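The Gripper That Let Go

For most of a year, the thing that went wrong at Purkesen was blamed on chopsticks.

The company, which occupies the second floor of a former shoe warehouse in Bidport, teaches robots to handle kitchen goods. Its method is a popular one. People carry a gripper around by hand in ordinary homes, picking things up and putting them down, and the recordings are used to train an arm that has no people attached. The arm in question is called Tronska. It is supposed to work in the back kitchens of care homes, where somebody has to sort 470 pieces of cutlery before lunch and would like it to be someone else.

Tronska was good at ladles. It was good at mugs, excellent at lids, and so gentle with eggs that visitors were shown the eggs first. Then, in August, during a trial at a residential home run by a small outfit named Quintero, it picked up a bundle of kitchen skewers, carried them across the prep counter, and opened its jaws over the walkway.

It did this four times in one morning. On the last occasion Wilmer Urrego, the cook, was standing in the walkway.

"It wasn't like a machine breaking," Urrego told me. "It was like a waiter who'd decided to quit."

He had a puncture in the top of his left foot and a bandage he described as bigger than the problem. The home's incident form had a box for "equipment malfunction" and a box for "staff error," and he checked both, on the theory that somebody had bought the thing.

Purkesen's first explanation was slip. Thin sticks roll. Grab a bunch of them and you are really holding the two on the outside, with the rest along for the ride. Gaëtan Caron, who runs hardware, spent three weeks on grip pads. He tried softer ones and grippier ones, and one set that gripped so well the arm couldn't put anything down. He showed me a drawer of the rejects. It was a deep drawer.

None of it helped, and the logs explained why, once anyone read them. The skewers hadn't slipped. The arm had been told to open, and the instruction had come from its own software, with a confidence score that Caron read to me twice, the second time in the voice of a man reading out a parking ticket.

Katherine Puma was the one who stopped looking at the jaws. She had come to Purkesen from an elevator inspection firm, and she has an elevator inspector's lack of interest in how clever anything is. She asked what the machine thought it was holding at the moment it let go.

The answer was nothing. Tronska decided whether it had hold of an object partly from the gap between its jaws. A mug keeps that gap wide. A bundle of skewers, squeezed, settles and closes up, one stick tucking in beside the next, until the gap falls under a threshold that somebody had set in the early months and then left alone. Below that line the software concluded that the grasp had failed. A failed grasp called for the obvious remedy, which was to open up and try again.

So it opened up. It then tried again, on the air over the walkway, and reported a second failure, correctly this time.

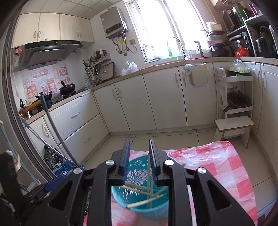

The training recordings should have caught this, and Puma wanted to know how they had managed not to. Inês Aguiar had the job of finding out. She is in charge of the home sessions, and she pulled every one that involved anything thin: skewers, chopsticks, straws, dry spaghetti. There were 477 of them, and she watched them all in a room with a broken blind and a bag of pretzels.

What she found was a filter. Before a recording reached the training set, a script checked it for quality, and one of the checks threw out any session where the jaws closed too far, on the grounds that the person holding the gripper had probably missed. The script used the same threshold as the arm. Somebody had copied the number over to save time. All but 40 of the thin-object sessions had gone in the trash, and the survivors were the ones in which people had grabbed such an enormous fistful that the bundle couldn't close.

"We had asked people to show us how to hold skewers," Aguiar said. "Then we deleted everyone who did it the normal way."

The people in question had been holding skewers perfectly well. A few had even received a polite automated message suggesting they take more care. One of them, Amra Hodžić, had gotten the message eleven times, and had written back after the sixth to say that her skewers were fine and would someone please look at the video. Her email was in a folder marked Feedback, General. Purkesen has since sent her a fruit basket, which she told me contained mostly pears.

The repair took an afternoon. The arm now also checks the force on its jaws before it decides it is empty-handed, and if the two readings disagree, it stays shut and stays put. The deleted sessions were restored from a backup that Caron had been meaning to clear out. Aguiar's group added a rule that rejected recordings get looked at by a person, or at least a sample of them do, and the person can't be the one who wrote the rejection script.

Puma's change was the one that caused the shouting. She had the arm's route redrawn so that it no longer carries anything over a place where people stand, whatever it believes about its hands. This makes Tronska slower. It travels around the back of the counter like a guest looking for the bathroom, and the sales side, who had been quoting the old speed to customers, took it personally. She let them talk and then asked who wanted to stand in the walkway. The route stayed.

I went to Quintero to see the arm back at work. It sorted the forks and then the spoons. When it got to the skewers it closed on them, paused for what felt like a long time, and set off the long way around. They landed in the tray. A resident who had wheeled herself in to watch said her sister had been slow like that.

Urrego has gone back to his usual spot at the counter. He wears steel-toed boots now, which he bought himself and tried to expense. The claim came back from Purkesen's accounting system within the hour, rejected automatically, with a note asking him to take more care with the form.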